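Pencil tin

A pencil tin is a small metal box for keeping pencils, pens and the like in, and I've been fond of them since I was six, so you'll have to forgive me if this entry goes on a bit. I look after the stationery pages on this site and I asked for this one specially!

What counts as one

For our purposes a pencil tin is made of metal, is longer than it is wide, and has either a hinged lid or one that lifts right off. Wooden pencil boxes have their own page. So do the soft zip-up sort, which I can't get excited about, though I know plenty of people swear by them. Tins that started life holding biscuits, tobacco or throat sweets are a grey area. I count them if they've been used for pens for a good long while. Alun Mostyn, who wrote the first version of this page, didn't, and we went back and forth over it for most of one December. You'll see he left a line about it in the notes on the talk page.

Material and making

Most are tinplate, meaning thin steel sheet with a very thin coat of tin to keep the rust off. The sheet is printed flat, while it's still easy to handle, and then cut and pressed into shape. That's why the pattern sometimes goes a bit stretchy at the corners (have a look at any tin with a tartan or a map on it). The edges are rolled over so you don't slice your fingers. On cheap ones the roll isn't quite closed, and you find out about it when you reach in for a rubber.

Aluminium ones are lighter and don't rust, but they dent if you so much as look at them. My Nallari is aluminium and has been sat on twice.

The hinge is nearly always the first thing to go. There are two common kinds. One is a pair of little tabs from the lid hooked through slots in the base, and the other is a wire pin running through rolled loops along the back. The wire pin lasts far longer. If a tab hinge has come adrift you can usually coax it back with small pliers and a bit of patience, but bend it too many times and the tab snaps off, and then you've got yourself a lift-off lid.

Sizes

A full-length new pencil is longer than people think, and a fair few tins won't take one until it's been sharpened down. The Garthorpe school tin is the one I get asked about most. It came in a single-layer version and a two-layer version with a lift-out tray, and the tray one is 45 millimetres deep, so it'll take fat felt pens as well as pencils. The flat El Idrissi tins are for artists' pencils and hold 60 in two layers. There was a bigger set of 108, which comes up for sale now and then, usually missing the browns.

Marker pens are the awkward customers. They're thick, the caps are thicker, and in a shallow tin the lid rides up and pops open in your bag. A lot of people give up on the lid altogether and keep the tin open on the desk, which works very nicely so long as you aren't taking it anywhere.

Collecting

Prices are all over the place. Plain ones go for pennies. Printed ones with times tables inside the lid do better, and anything with the original paper sleeve does better still. The one everybody in my little corner wants is the Steltusov railway tin, a run of 660 with a different engine number stamped on the base of each. I've held one. I wasn't allowed to keep it.

Things to look for: rust along the rolled edges, ink soaked into the bottom (it doesn't come out, don't scrub it, you'll take the print off as well), and lids swapped over from another tin. Names scratched inside the lid put some buyers off. I like them, and I'd pay a bit more for a good one.

Care

Wipe with a barely damp cloth and dry it straight away. A speck of rust can be rubbed with very fine wire wool and then touched with a little wax. Keep tins out of sheds and garages over the winter. Don't stack the printed ones face to face either, unless there's a sheet of tissue in between.

This page was last tidied up on 1st April. The dates for the early Garthorpe tins still need checking and I'd love to hear from anyone with an old catalogue.

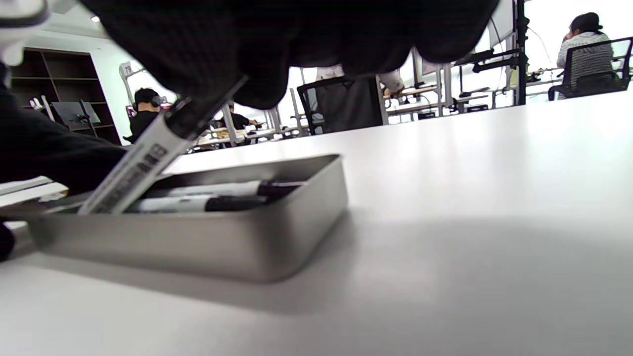 How do I stop the lid of an old pencil tin from rattling?

Stick a thin strip of felt along the inside of the lid's front edge, using a glue that peels off cleanly in case you want to sell the tin later. If it still rattles, the hinge is probably loose, and a very gentle squeeze of the loops with small pliers should tighten it up.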